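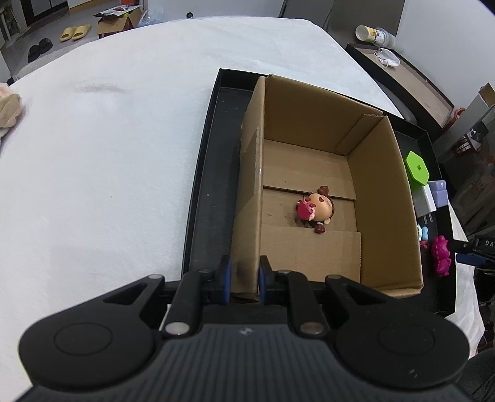

Virka Hand-Held Gripper Kit: Frequently Asked Questions

Last updated 18/03/2019 by Jae-in Heo, Skarard customer support

What is included in the kit?

You receive two hand-held grippers, one for each hand, with the blue finger pads already mounted. In the same carton there are two charging cables, a hex key, a set of spare pads and the printed quick guide. The table, the trays and the objects you want to work with are not part of the kit.

Do I need a robot arm to begin?

No. Most of our customers record for some weeks by hand before they connect any arm. The recordings are kept in the same format in both cases, so the early work is not lost.

What does it cost?

The full kit is 1,881 euros without tax. One single gripper can be ordered for the left or the right hand, please write to us for this price. Schools and universities may ask for the education offer, which is renewed every February.

Can the fingers hold thin things, like the wall of a cardboard box?

Yes. Put one fingertip on the outside of the wall and the other on the inside, then close slowly. Corrugated cardboard is soft, and if you squeeze the same place many times it will become weak there. We advise to change the box when a corner starts to open.

Which objects are good for first exercises?

Small toys are a good choice, for example doll figures and other things with a round or uneven form. Later you can add harder pieces such as a power adapter, where the prongs make the grip less easy. Please avoid glass and anything with a sharp edge, the pads can be cut.

How should I prepare the table?

Use a plain cloth in one color and fix it well under the table. A shallow tray with a raised rim helps to keep small things from rolling away. Nayara Bezerra from our training team recommends to leave free space on one side of the box, so both hands can come in without touching each other.

How long does the battery work?

One charge gives 59 minutes of continuous recording. Charging from empty takes 70 minutes. You can use the gripper while it charges, but the cable will limit your movement.

My fingers do not close completely. What can I do?

First look at the metal pins of the linkage and remove dust or fibers with a dry brush. Then run the calibration from the Viltivden app, menu Tools, Zero Position. If the gap is still there, send us the log file.

Do scratches on the housing matter?

No, they have no influence on the function and are not a reason for repair under warranty.

Where can I buy spare pads?

A bag of spare pads costs 54 euros in our web shop. In South America please order from our partner Evangelista, who also makes repairs.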